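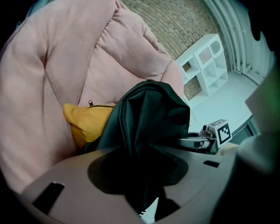 Pirach two-seat floor sofa, review after one winter

I bought the Pirach in May to replace a futon that had gone flat in the middle. It's the low, legless kind with quilted panels, sold compressed in a bag, and I paid $500 for it plus delivery to Ondton. The armchair in the same range was $252. I've had both in the front room since, and the sofa gets most of the use.

Unpacking took longer than the leaflet suggests. The foam looked full after a day, but the corners stayed pinched until well into the second week. Leave it somewhere with the heater on if you're buying in the colder months. There was a chemical smell for three days with the windows open, then nothing.

Comfort is good for reading and television. The seat is deep, so anyone under average height will want a pillow behind them, and getting up is hard work if your knees are crook. My parents won't sit on it. I wouldn't recommend it as the only seat in the house for that reason. For sleeping it does one adult, on their side, for one night.

The cover is the weak point. It comes off by a zip along the back, and the zip snags on the lining every time. Washed cold and dried on the line it kept its colour and didn't shrink, but getting it back over the foam is a job for two people. It also holds lint, and dog hair works its way into the tufting. A rubber glove shifts it better than the vacuum.

I looked at the Dumitrescu modular before deciding. It's firmer, it has proper arms, and at $1,237 for the same width it was out of the question. Sostasix makes a cheaper one that I tried in the shop — I could feel the floor through it.

After nine months the Pirach seat has softened on the left, where I sit, and is unchanged on the right. Swapping sides isn't possible as the back is sewn to the base. The stitching has held except for one loose thread near the zip, which I trimmed.

Comfort: 9 out of 10 
Cover: 5 out of 10 
Value: 7 out of 10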